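Testport Community > Handling and Grippers > Rules and good practice

Button cells in blister cards as pick objects, what is good practice?

Posted by lekine_w

Hello all. We are making a written procedure for people who collect picking demonstrations with hand-held grippers, in normal homes and not in a lab. One of the objects on our list is a CR2032 coin cell, still closed in its card. My colleague wants to remove it from the list completely. I think it can stay if the rules are clear, but I can't find which rules apply. 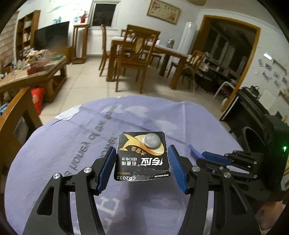

The card is thin and the blister is the only part which stands up, so operators like to close the fingers on the blister. I would prefer they take the card by its sides. We plan 300 picks for each object. Must we change the card after some number of picks? And is it enough to write "inspect before use", or should there be a real limit?

Akihiko Sugawara

I wrote a similar procedure at Prellex, so I can tell how we did it. I am not a lawyer, please check your local law on button cells, because it differs by country.

First, the card is your safety barrier. A coin cell is very dangerous if a child swallows it, and in a home there can be children even when nobody told you. Our rule was: cell stays in the sealed blister, always. If the plastic has a crack or the backing lifts at any corner, the card goes out of the session. Worn printing or soft corners are fine, we only looked at the seal.

Second, write the grip in the procedure. Ours said "fingers on the two opposite edges of the card, no closing force on the blister". Also say where the fingers start, open and clear of the card, otherwise every operator makes his own version and your data is mixed.

Third, "inspect before use" is too weak alone. We changed the card after 233 picks, because that was where our first seal opened. Your pads are different, so please find your own number and stay well under it. At the end of the session, count the cards back into a closed box and sign for it.

acheampong11

just use a dead battery

Akihiko Sugawara

Sorry, I must disagree with this one. A used cell can still have enough charge to injure if swallowed. If you want less risk, put a steel disc of the same size in the blister and mark the card as dummy.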